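1/ A few posts on Enlow's summer, now that the window is shut and we're into September. I've had a season ticket in the Deltex Stand for a long while, so this is from the home end and you can allow for that.

2/ Start with the goalkeeper. Enlow let last year's number one go at the end of his contract and signed Kyriakidis on a free. Plenty of people thought that was a step down. He kicks better than the man he replaced and comes for crosses. Shot-stopping is about the same as far as I can tell.

3/ He is 24, which is young for a keeper at this level. The club gave him a two-year deal with an option. That seems fair to both sides. If he has a good season someone bigger will ask about him and there will at least be a fee.

4/ The back four is unchanged. I'd have liked another left-back. The one we have played nearly every minute last season and by spring he was being run past by wingers he'd handled easily before Christmas. The understudy went out on loan in August and wasn't replaced.

5/ Midfield is where the money went, such as it was. The new holding player is tidy and doesn't give the ball away. He also doesn't pass it forward very often. In the opening home game he was dropping between the centre-backs to collect it, and we had three men in a line with no one ahead of them to aim at.

6/ That was better in the second half when the manager moved him up ten yards and told the full-backs to stay wide. We scored from a throw-in, so I won't claim it was all down to the change of shape, but the ball was at least in their half.

7/ Up front we're short. Two senior strikers, one of whom is still getting over a hamstring injury. The manager said after the last match that he'd be back "in a couple of weeks". He said that in August as well.

8/ I'd play the lad from the under-21s off the bench. He came on for the last few minutes away from home, won a corner and a free kick, and looked pleased to be there. The usual answer is that he needs a loan. Fine, but then somebody should have arranged one before the deadline.

9/ Set pieces. We conceded far too many from corners last season and there's a new coach in to sort it. So far we mark the near post with two men and leave one on the edge of the box. It's worked so far, against teams who weren't very good at corners. I'd wait until we've played someone tall.

10/ Away tickets. The club has gone back to a points system for the bigger grounds, with the first day of sales kept for people who went to most of last season's away games. I think that's right. The allocation for the cup tie is 2,000 and it will go quickly, so check your points before the sale opens at ten in the morning.

11/ Coaches for that one leave from the car park behind the Deltex Stand. Last time they went early and left people standing at the gate. I've emailed to ask for a fixed departure time and will post it in this thread if I get a reply.

12/ Shirts. The away kit is pale grey with a Jureo logo across the front. It looks all right up close. From the back of the stand you can't read the numbers at all, and in the first away game I spent ten minutes thinking our right-back was the substitute winger.

13/ I've also been listening to the club's audio commentary for the matches I can't get to. The sound is better than last year. The delay isn't. I had a goal come through as a text from my brother while the commentator was still talking about a goal kick. 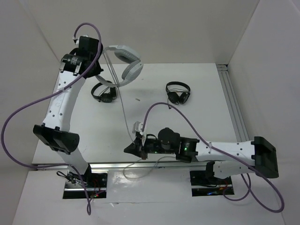

Two robot arms and three pairs of headphones at a white tabletop.

14/ If you listen on the website instead of the app the delay seems shorter. I tried both during the last away match and the website was ahead the whole way through. You have to log in again at half-time for some reason, so do it before the teams come back out.

15/ Where will we finish? I said mid-table in July and I'm leaving it there. There are enough goals in the side to stay out of trouble if both strikers are fit, and not enough if they aren't. The run of games before Christmas has three of last year's top six in it.

16/ Next home match is a 3pm kick-off. The turnstiles at the river end are still shut for repairs, so everyone in that corner has to go round by the main road. Allow an extra ten minutes. Replies are open if I've got anything wrong about the ticket points.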